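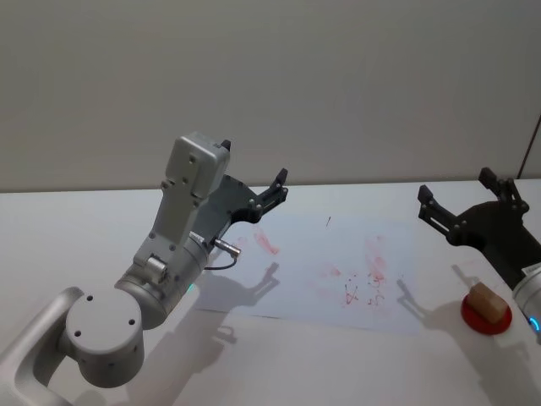 Paper on the Worktable: Which Tips Hold Up

Posted Thursday, November 15, 2018

Every fall the same list of worktable tips goes around again, and I'm always a little suspicious of it. The version I saw had 374 comments under it, most of them thanking the writer and very few from anyone who had tried anything. I gave it a month on a white table in the back room at Gratarthorpe Road. My notes follow.

"A sheet of paper will protect any tabletop"

Up to a point. Plain paper catches crumbs, pencil marks and the odd drip. It does very little against a puddle. Pour a spoonful of beet juice on it and lift the corner, and you'll find pink underneath soon enough. If you work with anything red, put a plastic tray or a piece of oilcloth down first and the paper on top of that. Change the paper when it's marked. People flip a stained sheet over to get a second use out of it, and then wonder how the color got on the table.

"Baking soda takes out everything"

I have never understood the devotion. A paste left for 30 minutes took most of a berry stain off my table and left a chalky film that needed two rinses. Dish soap and warm water, used right away, did as well. I also bought a bottle of Pidano surface spray on the list's advice. It smells of oranges and I can't say more for it than that. Skip the tip about 400 grit sandpaper unless you know what your tabletop is made of. On a shiny finish you trade a stain for a dull patch, and the dull patch stays.

"Label everything" 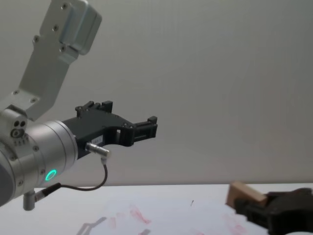
Labels are only as good as the ink on them. I went through a whole roll of the Millet stickers in September, and by now half of what I wrote on jars and boxes is guesswork. Small stickers are the worst. The white one on the side of the black gripper has printing so faint you can't make it out, and that is about what you should expect from anything tiny and pale. Write large, use a dark marker, and if a label is going anywhere near water, put clear tape over it and let the tape run past the edges. I still wouldn't label things you can recognize by looking at them. I'm not putting a sticker on the scissors.

"Clear the table every single night"

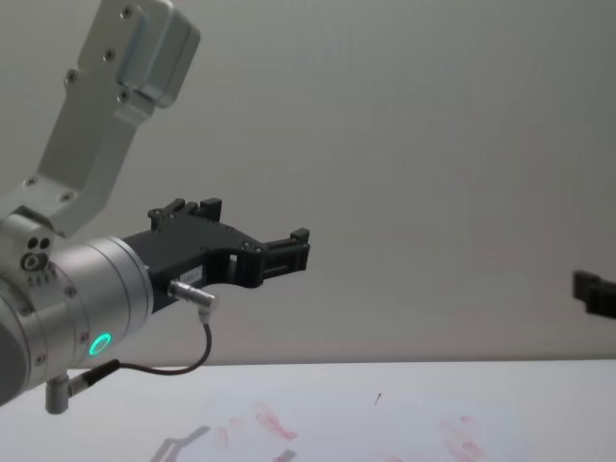
What I do instead

I clear the part I'm going to use. The nightly version lasted me 3 days, and all it did was move the clutter to a chair. A decent open space in the middle is enough for most jobs, with the tools kept to the sides where you can reach them.

Wipe before laying fresh paper, and let the table dry. Damp paper wrinkles and sticks, and grit under it will scratch when you lean. Tape the corners only if your tape peels cleanly; try it somewhere out of sight first. The list says masking tape "never leaves residue." Mine did, along the whole front edge.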